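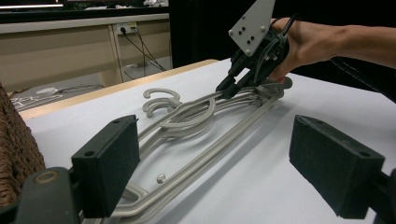 *Photo: Dostgate Community College, Apparel Care Program. Free to copy for class use.*

**Unit 6: Hanging, folding, and what fabric does when you leave it alone**

Welcome back, everybody. I know this looks like the easy unit after all that time on fibers, and in some ways it is, but please bring your swatch cards anyway (yes, the ones from March, I hope you kept them!) because we'll lean on them more than you'd think.

Start with weight. A garment on a hanger is carried by a small strip of cloth along the shoulders, and everything below pulls on it all day and all night. A tightly woven cotton shirt barely notices. A loose wool knit notices a great deal, and you end up with those little points at the shoulder that we all know from our own closets. The yarns in a knit are loops, remember, and loops open up under a steady pull.

So, for your notes:

- **Woven shirts, blouses, jackets:** hang. Button the top button so the collar sits straight.
- **Heavy knits:** fold, and keep the stack low. Mine always creep up over the winter, and then the bottom one gets creased.
- **Bias-cut skirts and dresses:** fold or lay flat for long storage. The hem drops unevenly on the hanger.
- **Pants:** either way is fine. If you fold them over a bar, match the creases first.

A word on hangers. Slim plastic ones save a lot of rod space and are fine for light shirts. For a tailored coat you want something broad and shaped at the ends, close to the width of the coat's own shoulders. Too wide is as bad as too narrow, since it pokes into the sleeve head.

The reading is the Gauthier booklet, page 78 to the end of the chapter, and the Clider storage chart, which is item 284 in the course binder. The chart uses "drape" a bit differently than we do, so go by our definition on the quiz.

For the lab, bring two garments from home, one woven and one knit. Measure each from shoulder seam to hem, hang them both in the Jukia Room, and write the lengths on your card. We'll measure again next class, so leave them on the rod until then, and do put your initials on a tag!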